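12th October. Bench notes, dye fastness, cotton set

Second wash series on the Futavora navy and the Irnau black. Swatches cut on the straight grain, edges pinked, preconditioned overnight on the rack by the north wall. Bath at 40 C with the standard powder, 31 minutes, then 3 cold rinses. Undyed cotton strips stitched to one long edge of each swatch to pick up bleed.

Irnau black stained its strip badly in the first rinse and slightly in the second. Third strip clean by eye. Futavora navy left a faint blue along the stitch line only. The February lot of the same navy was worse, but that one was fixed with the old salt and I don't trust the comparison.

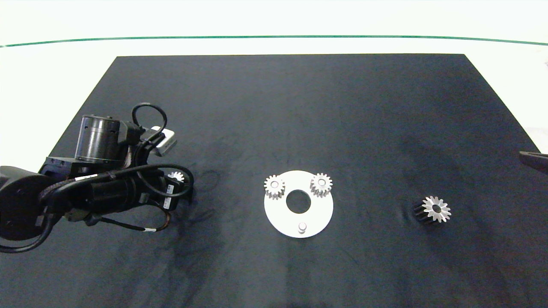 Bench 2, dark cloth mat on the white top.

Dry rub test next, 110 strokes per swatch with white lawn over the peg. Black marks the lawn from the start. Navy holds until late and then grays it a little. Wet rub not done — the Tusance fixer has to go on first, and the jar in the cupboard is past its date. New one on order through Quintero.

Dryer seal leaks again at the hinge side. Swatches went flat on mesh instead, so shrinkage figures from this series should not be merged with the earlier ones.

To do: repeat black at 5 g/L fixer, same bath, same time. Relabel the strips in pencil, the marker ran. Gray scale card is due back from the print room.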